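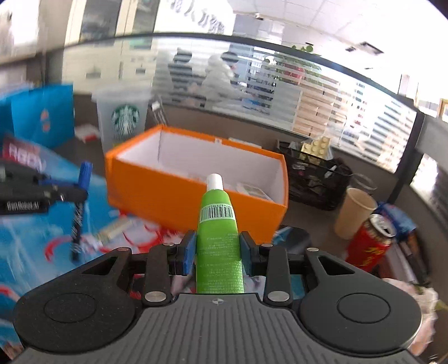

4. Setting Up the Label Printer

Complete section 3 before you begin. The Fletis 22 label printer must be on a level surface and within reach of a grounded outlet. Leave enough space behind it to open the rear cover all the way.

4.1 Loading the label roll

1. Switch the printer off and unplug the power cord.
2. Press both side latches and lift the top cover until it locks.
3. Slide the roll holders apart and set the roll between them, with the labels facing up.
4. Push the holders in until they touch the roll. Do not squeeze it.
5. Feed the end of the roll under the guide bar and out through the front slot.
6. Close the cover. Both latches should click.

Note: A standard roll holds 2000 labels. The small roll holds 200 and needs the core adapter from the accessory bag.

Caution: The tear bar is sharp. Keep fingers away from it when pulling labels through the slot.

4.2 First start

1. Plug in the power cord and switch the printer on. The status light blinks amber, then turns green.
2. Hold down FEED until the printer moves the labels forward and stops. It is measuring the gap between labels.
3. Press FEED once. One blank label should come out, ending even with the tear bar.

If the label stops short, repeat step 2. If the light stays amber – or turns red – open the cover and check that the labels are under the guide bar. Error 374 means the roll is in upside down.

4.3 Connecting to Skillance

1. Connect the USB cable to the printer first, then to the computer.
2. In Skillance, open Settings and choose Printers.
3. Select Fletis 22 and click Add.
4. Choose the label size printed on the roll core. The wrong size will cause text to run over onto the next label.
5. Click Print Test Label.

Note: Darkness is set to medium at the factory. Raise it one step at a time if bar codes do not scan. High settings wear out the print head sooner.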